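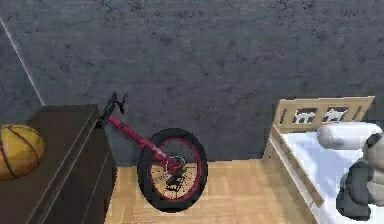 Progress report no. 4, page 1

To: the Kolev Fund
From: Kalliopi Softić, Nostley project, Mistham

Period covered: from the last report up to the end of November

1. What this report covers

Most of this period went on getting ready for the open day at Brumgate, running it, and dealing with what came out of it. You asked in your last letter for a fuller account of the demonstration than we gave of the first one, so that takes up the larger part. The figures for recorded runs are in section 4 and the spending is in section 6.

2. The demonstration

We showed the simulated bedroom, which is the newest of our home rooms. It has a child's bed with dogs cut out in the headboard, a dark dresser, a small red bicycle and a basketball. The walls are still the grey concrete we started with. Two visitors asked if it was meant to be a garage, and one parent said no child of hers would sleep in it. We have noted this. The walls make no difference to the pick-up work but they do put people off, and changing them is a small job.

The set-up was one desk, two screens and a chair. The large screen faced the room so that people waiting could follow along, and the smaller one was for whoever was at the controls. Each visitor was given a short introduction by one of us, then a practice go at moving the arm in open space, and then the task itself. For most of the day the task was to bring the gripper to the basketball and try to lift it. In the quieter hour after lunch we also let people try reaching over the bed, with nothing to pick up, just to get used to moving about near furniture.

Doors opened at 10 and we had planned to stop at 3. We stopped at half past, as there were still people in the queue who had been told they would get a turn.

The introduction was too long in the morning. We had written it out as a page and a half and people were looking past us at the screen by the second paragraph. From midday we cut it to four sentences and let them ask questions once they had the controls in their hands. That worked better and we would start that way another time.

3. What visitors found hard

The ball is harder than it looks. People expect to come down on it from above, as they would with a hand, and it is wide for a gripper. Those who did best slowed down well before they got to it and came in low. Those who rushed tended to nudge it and then spend the rest of their turn following it over the parquet. Children were more patient about this than adults, which surprised us.

Judging distance was the other main difficulty. There are two views, one of the room and one close to the gripper, and you have to swap between them with a button. A good many visitors never pressed it, even after being told. We think the button should go and both views should be on the screen all the time. The cost is a slightly smaller picture for each, and we are happy to accept that.

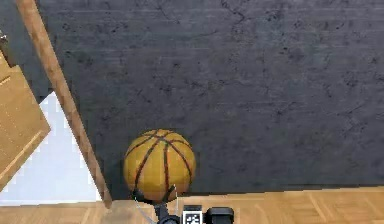 We had also underrated how much people rely on shadows. The light in the room is very even, and when you are close to the floor there is little to tell you how high you are. One visitor, a retired crane driver, asked straight away where the lamp was. We have since tried a version with a single stronger light from one side, and in our own tests it is easier to work in. It has not been tried with the public yet.

The controls themselves gave little trouble. One of the two sets stopped responding at 11.20 and we carried on with the other while it was restarted. The fault was a loose lead under the desk. We have bought longer leads and some tape.

4. Recorded runs

All turns were recorded where the visitor agreed and signed the form, or a parent signed for them. The open day runs have been added to those made at Mistham over the same period.

Runs recorded, all rooms: 3516
Runs kept after checking: 2808
Basketball runs kept: 742
Target for basketball runs: 1000

The runs we did not keep were mostly very short ones, where someone put the controls down or changed places part way through. A smaller group were lost to the loose lead. We do not throw out a run for ending badly. A failed lift is useful to us as long as the recording is complete and we can tell what the person was trying to do.

We are behind on the basketball target. I said in the last report that we would reach it by the end of November and we have not. The open day helped, but the checking took longer than I allowed for, and for part of the period only one person was trained to do it. A second has now been trained. At the present rate we should reach the target before the next report is due.

5. Changes since the open day

The following are done:

Introduction cut down and printed on a card.
Side light added to the bedroom, as a setting that can be turned on or off.
Leads replaced.
Consent form reworded. The old one asked for a signature in two places and many people missed the second - we had to leave out their runs, and they are not in the figures above.

The following are still to do:

Both views on one screen.
Plaster or painted walls for the bedroom.
A shorter practice task. The present one has no clear end, so people did not know when they had finished it.
A check on the bicycle. We have not set any task with it so far, and when the arm bumps the front wheel the room sometimes slows down badly. It can stay where it is for now, but it will need a simpler shape underneath if visitors are going to work on that side of the bed.

6. Spending

We are within budget for the period. Hire of the room at Brumgate came in lower than expected, as they let us have the tables and the second screen without charge. Travel was higher, as we made an extra trip the evening before to set up. I would like to move what is left under room hire across to travel, and would be glad of your agreement to this in writing. Receipts are with the copy sent by post.

Staff time is as planned, apart from the checking mentioned in section 4, where we used the hours set aside for the kitchen room. Work on the kitchen has been put back to the next period. Nothing else depends on it yet.

7. Next period

Brumgate have asked us back. They would prefer a weekday evening, with fewer people and longer turns, and I think that would suit us too. A longer turn would let us record the same person several times at the same task, and we have very little of that so far. I have told them we will give an answer once the two views are working together.

You said that someone from the Fund might like to come and have a turn. Any afternoon at Mistham is fine with a few days' notice, and you would be using the same desk and the same room as the visitors did. If you would rather see it with the public there, the evening at Brumgate would be the one to come to, and I will send the time as soon as it is fixed.

Kalliopi Softić
Nostley project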